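Track Spikes and Meet Gear: Bench Care Between Meets

Most damage to spikes, blocks and batons happens in storage. The routine below covers one athlete's bag or a small team's box and needs only hand tools. It is written for synthetic tracks. Cinder and grass users should clean more often and can expect shorter pin life.

Tools and supplies

Spike wrench, T-handle preferred
Small needle-nose pliers with smooth jaws
Old toothbrush and a wooden skewer
Dish soap, water, two cloths
Light machine oil
Anti-seize compound, small tube
Wet-or-dry sandpaper, 1,000 grit
Masking tape or painter's tape
Roll of kraft paper
Shallow tray for loose pins

A magnetic tray is convenient for steel pins. It does nothing for ceramic ones, so use a tray with a lip if the bag holds both kinds.

Setting up the bench

Cover the whole surface. Newspaper leaves ink on light uppers and tears when wet. Kraft paper holds up better, and dark rubber crumbs are easy to find against it. Pull it tight and tape the outer edges down.

Where several pairs are done at once, run tape across the paper in both directions to make squares large enough for one pair each. Keep the pins from each pair in the same square as the shoes. Pins of different lengths look alike once they are dirty, and a mixed set is hard to sort by eye. Write the owner's name and the pin length on the tape before anything is taken apart.
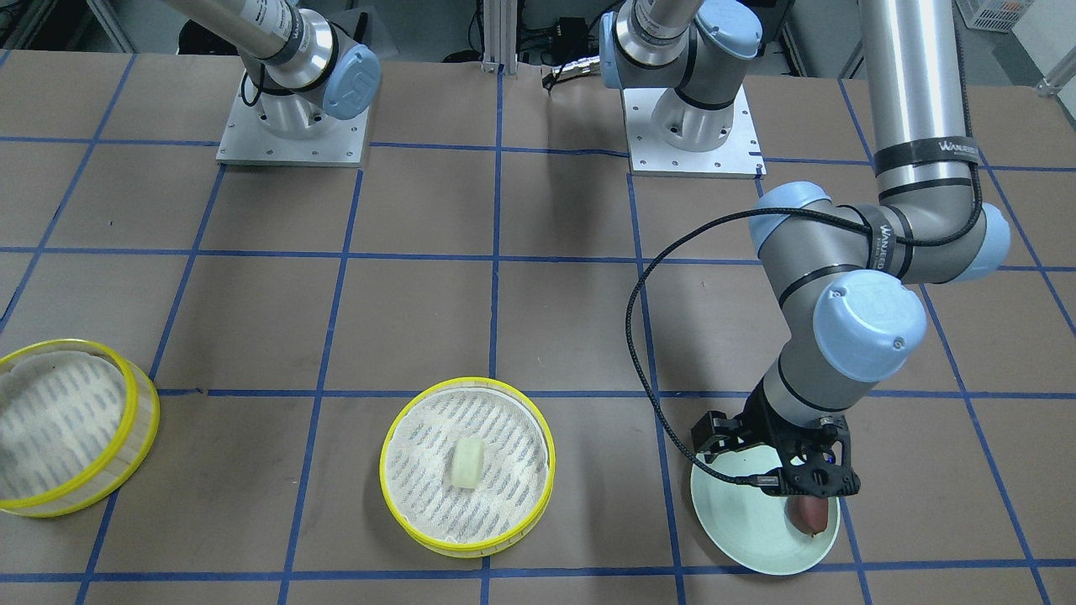 Removing pins

Clean out the wrench flats first. Work the skewer around the base of each pin until the wrench seats fully. A wrench that sits high will round the shoulders of the pin, and a rounded pin has to come out with pliers.

Turn counterclockwise with steady pressure, pushing down on the wrench. If the pin does not move, stop. Put one drop of oil at the base, stand the shoe sole up and leave it overnight. Try again with the T-handle. If it still holds, tighten it by a very small amount and then reverse. This breaks the crust in the threads more often than added force does.

Seized pins with no flats left can be gripped with pliers low on the body, close to the plate. Do not grip the tip. Locking pliers are acceptable if the plate is protected with a scrap of thin card. Heat is not acceptable on any shoe with a glued plate.

Cleaning the plate

Brush the plate dry before any water goes near it. Wet grit packs into the receptacles and is harder to shift. Clear each hole with the skewer, then tap the shoe heel down over the tray.

Wash with a cloth and a little dish soap. Do not submerge the shoe and do not use a washing machine. Water behind the plate softens some adhesives, and the foam takes a long time to dry. Stuff the toe with plain paper, change the paper once it feels damp, and dry the shoe at room temperature away from registers and direct sun.

Check each receptacle under a light. Threads should look even all the way down. A receptacle that turns in the plate cannot be repaired on the bench and the shoe should be retired to drills in flats-only sessions with a blank fitted, or thrown out.

Refitting pins

Apply a trace of anti-seize to the lower threads only. Kadero paste is thick enough to stay put; thinner products run into the plate and pick up dirt. Wipe off any excess.

Start every pin by hand. It should turn in easily for at least 2 full turns before the wrench is used. If it binds earlier, back it out and start over. Tighten until snug, then stop. Recheck after the first session, as new pins settle slightly.

Replace pins as a full set. One fresh pin among worn ones carries more load than its neighbors and works loose sooner. Confirm the permitted length for the facility before fitting. Many tracks post it at the gate, and it is often shorter than what came in the box.

Batons

Aluminum batons develop burrs at the rim after being dropped. Run a cotton cloth around both ends. If it snags, sand lightly with the 1,000 grit, used wet, moving along the edge and never across it. Rinse and dry.

Dents in the barrel cannot be pressed out neatly. Mark a dented baton with a band of tape and keep it for practice. Remove old grip residue with dish soap and warm water. Solvent will strip the colored finish.

Starting blocks

Brush rubber crumbs out of the center rail with the toothbrush. Inspect the locking teeth for rounding, particularly at the positions used most. A pedal that rocks in its slot when pushed by hand will slip under a start.

Oil the hinge and pivot points only, one drop each, and wipe. Never oil the rail. On Lamer blocks with a lever lock, the lever should need firm thumb pressure to close. If it closes freely, take up the nut behind it a quarter turn and test again.

Block pads are usually held by adhesive. When a corner lifts, clean both faces, let them dry fully and reglue with contact cement. Apply 2 thin coats to each face and let the first go tacky before the second. Clamp under a flat board.

Stopwatches

Store them stopped and out of the case used for wet gear. A watch left running in a bag shortens battery life and hides a sticking button.

Test the buttons at the start of the season. Start two watches together with one in each hand, let them run through a full practice, and stop them together. A difference larger than normal hand error points to a weak battery or a worn contact. The Cavis handheld is rated at 4,000 presses per button, and a busy timer will get through that sooner than expected. Keep a count by season if the same watch is used for splits.

When changing the battery, note which way the rubber gasket sits. A very thin smear of silicone grease keeps it seated. Do not use the machine oil, as it swells rubber.

Measuring tapes

Fiberglass tapes should be wiped as they are wound in. Fold a damp cloth over the blade, hold it ahead of the reel, and wind slowly. Follow with a dry cloth on a second pass. Steel tapes get the same treatment plus a light wipe of oil before the off-season.

Check the zero end. If the hook or ring is bent or has been replaced, compare the first few feet against a rigid rule. Tapes that no longer agree should be labeled for layout use only and kept out of the throws box.

Storage

Spikes: pins out for the winter, shoes loosely laced, in a breathable bag. The Nikolaidis mesh sacks are adequate, as is an old pillowcase.
Pins: dry, in a lidded jar, one jar per length.
Batons: upright in a bucket or lying in a padded tube.
Blocks: flat, pedals folded, nothing stacked on top.
Watches: indoors, in a drawer.

Take everything out in March and repeat the receptacle check before the first outdoor session. Any pin left in over the winter should be backed out and regreased at the same time.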